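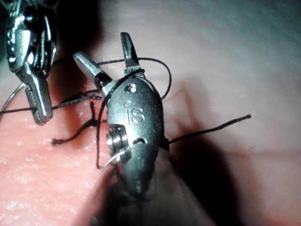 Mending tips for people who would sooner buy another shirt

Thread first. Cut a piece as long as your forearm and no longer. The yard you were planning will knot itself out of spite.

Needles

Bin the bent ones. Manolis Karras, who taught me to darn, kept 37 in a tobacco tin and could use 4 of them.

Small stitches

Pull until the edges touch, then stop. Any tighter and you have made a pleat. Tweezers help with a needle stuck halfway through denim; teeth cost more to replace.

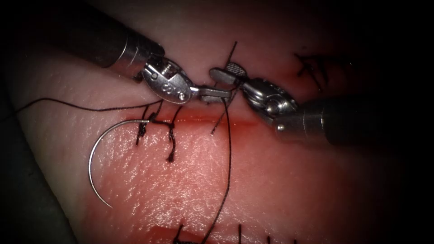

Buttons

Sew over a matchstick, slide it out, and wind the spare thread underneath. Do the loose one today, before September finds you in a safety pin.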